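**Changing a club nickname mid-lease: what do we owe the ballpark and the league?**

Posted by Agustina Benítez, 20 Jul 2020

I serve as secretary of the Villby amateur baseball club. Our members voted last month to retire the nickname "Millers" and adopt "Herons" for next season. The vote was close, but it was properly held under our bylaws.

We play at Tomitz Field under a lease with four years remaining. The lease names the tenant as "Villby Millers Baseball Club" and requires us to keep the outfield sign "in good order and in the name of the tenant." The league handbook says only that a change of name must be "submitted in good time."

I would be grateful for guidance on the following matters. Does the lease need to be signed again, or will a letter do? Is there a usual deadline for notice to a league? Finally, we hold 819 caps with the old logo. A board member believes we must stop selling them on the day the new name takes effect. I have found no rule that says so.

---

**Orlando Chávez**

I handled the same matter for the Valtside club when it changed its name, and I can describe the order in which we took the steps. Your state may differ on certain points.

Begin by finding out whether you are changing the legal name of the club or only the name under which the team plays. These are separate acts. Many clubs keep the old legal name for years and register the new one as a trade name. If you do this, the tenant under your lease has not changed, and a letter to the landlord is normally enough. Ask the landlord to sign and return a copy. The sign clause is the exception, as it ties the sign to the tenant's name. You should ask for written consent before anyone repaints the outfield wall.

If you change the legal name, file the amendment with the state first and wait for the stamped copy. Then ask the landlord for a short amendment to the lease. Ours was one page. The bank, the insurer and the league will each want to see the stamped copy as well. The insurer is the one most often forgotten, and a certificate of insurance in the wrong name can keep a team off the field on opening day.

As to the league, "in good time" has no fixed meaning. We sent our notice in September for the following spring, along with the logo in color and in black and white, and the league had questions only about the sleeve patch. I would write to the league office now and ask for its date in writing.

With regard to the caps, I know of no general rule that would stop you from selling goods that carry your own former logo. Check two documents: your agreement with the cap supplier and any paper the artist signed. If the artist kept the rights to the old design and gave the club leave to use it only while it was in use as the team name, your board member may be correct. Our own supplier, Hsu, allowed us to sell what remained but would not accept returns.

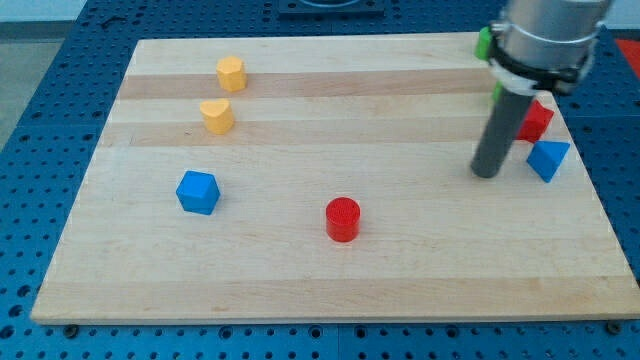 You should also set aside money for the change. Our costs came to 3,000 dollars, most of it for uniforms and the scoreboard panel. Filing fees were a small part of the total.

One further point – keep the registration of the old name alive if the yearly fee is modest. Another team can otherwise take it up, and some of your members may find that hard to accept.

---

**tomitz_bleachers**

Agree with most of the above. A letter is fine for the lease in my view. Sell the caps at 15 dollars each and they will be gone before the season starts. People always want the old one once it is retired.

I do not know about the sign. I would ask the park office.

---

**Agustina Benítez**

Thank you both. We intend to keep the legal name and register the new one as a trade name. I have written to the landlord regarding the sign clause and to the league office regarding its date. The artist's agreement has not yet been found – our former president is looking through her files.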